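Marks on a white table top – what do you use?

Posted by Leobardo Robles in Home & Cleaning, 9 April 2025

Hello all! I've just treated myself to a big white table for the back room and I love it to bits, but after two weeks it's got a yellowish ring where a tub of leftover curry stood overnight (my own fault) and a few grey scuffs near one end. It's a Somley, smooth finish, and the leaflet only says "wipe with a damp cloth", which I've done until my arm ached. Washing-up liquid got the scuffs a bit paler. I'm nervous of anything gritty. Has anyone shifted turmeric from one of these?

Ninix
28 helpful votes

Oh, I've been there! Bicarbonate of soda mixed with a little water into a loose paste, spread on the ring, left for ten minutes and then wiped off with a soft cloth – no scrubbing. Try it on the underside first. If there's still a yellow tinge, put the table near a sunny window for a few days. Turmeric fades beautifully in daylight, it really is a joy to watch it go! Mine went in May and I've had no trouble from it again. For the scuffs, a clean white pencil rubber. Sounds daft, works a treat.

Jacquet

Bleach. Job done.

Eustaquio Zavala
2 helpful votes

Please go easy with bleach, it took the shine off my old worktop in patches and I never got it back. I'd go with the bicarb too. What's helped me most is giving every tub a quick wipe underneath before it goes down, as it's nearly always the bottom rim that leaves the ring. I've got a white table as well and I'm so pleased with how it's kept!
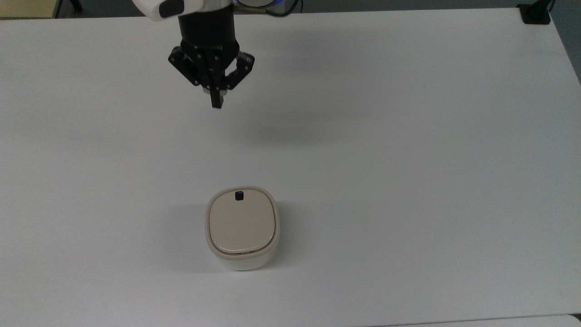

White food container on the white table top.

Square-ish tubs with rounded corners are my favourites, by the way, so much easier to wipe round.

Contact us | Copyright Hitex Community Help | Back to top

We use cookies to keep you signed in and remember your settings. Accept | Manage cookies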